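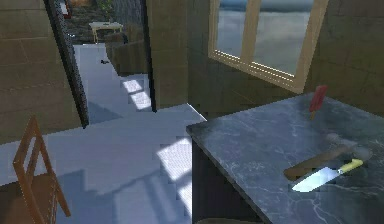
**Wichai Rojanasak** — scene set-up and scoring, Plestum kitchen suite

## 4. Counter-clearing tasks

Read section 3 first if the simulator isn't installed. This part covers the counter scenes only: loading them, running a policy, reading the score. Drawers and doors are section 5.

Quick word on what to expect, as people keep writing in about it. Can a machine clear a kitchen counter yet? Partly. One object, known shape, clear space around it — mostly fine. A counter the way people leave it, with a knife half over a hammer handle and an ice pop standing near the wall — our best policy finished 222 episodes out of 1,031. A bad score on your first night does not mean your install is broken.

### 4.1 Before you start

- Simulator running, test scene opens without errors.
- Rillstead controller loaded. Bilgin also works but see the note in 4.4.
- Enough disk for 1,000 episodes if you keep the video. Turn video off if not.
- Seed file copied into your own folder. Don't edit the shared one. Please.

### 4.2 Load a scene

1. Open the scene list, pick **Counter**, then **Mixed objects**.
2. Choose a seed. Leave it on *fixed* for now.
3. Press **Load** and wait for the objects to settle. Don't press it again.
4. Look at the counter before you run anything. Objects should be resting on the stone, not sunk into it. If something has sunk, reload.
5. Check the task line at the top of the window. It should name an object that is in the scene. If it names one that isn't, your seed file is old.
6. Save the start state.

**Note:** Window light changes with the seed. Bright patches on the floor are normal. Leave the shadows on, even if the scores go up with them off (they do).

**Caution:** The object mix is odd on purpose. Hammers turn up in the kitchen. Do not swap them for "nicer" things and then send us the results as standard runs.

### 4.3 Run the policy

1. Pick the task. Start with **Move one object**. Go to **Clear counter** only after that passes.
2. Set attempts per object to 2.
3. Set the time limit. Default is fine.
4. Press **Run**. Hands off the mouse, it still grabs the camera view. Known bug.
5. When it stops, open the log and read the last lines first. The failure label is there.
6. Write down the label before you restart. A restart clears the window.

**Caution:** For knife tasks the grasp has to be on the handle. A blade grasp is scored as a fail even if the knife ends up in the right place. We had this wrong untill June, so older knife scores are too high. Throw them out.

**Note:** Long-handled things overlap. Hammer under knife, that sort of pile. The policy has to take the top one first and a lot of them just go for whatever the task line names. Label is `ORDER`. Not a bug.

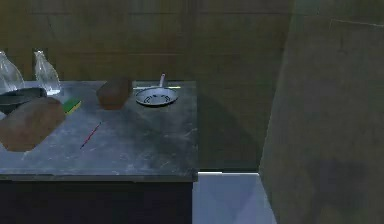

Food and cookware are a different kind of trouble. A loaf is wide and lumpy, and the default grip picks the middle every time. Clear bottles near the wall get read as wall. A sponge lying flat leaves hardly anything to close on. The frying pan ought to be easy, it has a handle — but with the handle pointing back at the tiles the arm comes in low and hits the rim. Thin sticks, don't ask. Lowest scores in the suite.

For these scenes, change the following:

1. Open **Grasp**, set width to *wide* for bread.
2. Set approach to *from above* for sponge and anything pencil-thin.
3. Turn on **Clear object depth** for the bottles. Slow. Leave it on anyway.
4. For the pan, set wall margin one step up from default. If it still clips the wall, one more step. No further than that or it won't reach the handle.
5. Save as a new profile. Name it after the scene, not after yourself.

### 4.4 Reading the score

- `DONE` — object in the target area, upright if the task asked for upright.
- `DROP` — picked up and lost.
- `ORDER` — went for a covered object first.
- `TOUCH` — moved something it wasn't told to. Counts as a fail in **Clear counter**, a warning in **Move one object**.
- `TIME` — ran out. Most common one by far.

**Note for Bilgin users:** it reports `TIME` for drops as well. Check the video before you trust the split.

Then the bit everyone skips. Re-run the same seed and compare. If the two results differ you have a timing problem, go back to 3.6. If they match, switch the seed to *random* and start the long run.

### 4.5 From here to a real kitchen

Short answer, don't. The Lastside hardware profile is in the menu but greyed out, and it stays that way until the knife tasks pass in simulation. They don't. Wiping a counter, carrying a loaf from one end to the other, maybe soon. Putting away whatever is lying around after dinner, with no list of objects given beforehand — not yet, not with this software.

Bug reports: send the seed, the profile and the last lines of the log. Screenshots of the score alone are no use to me, I can't do anythign with a number.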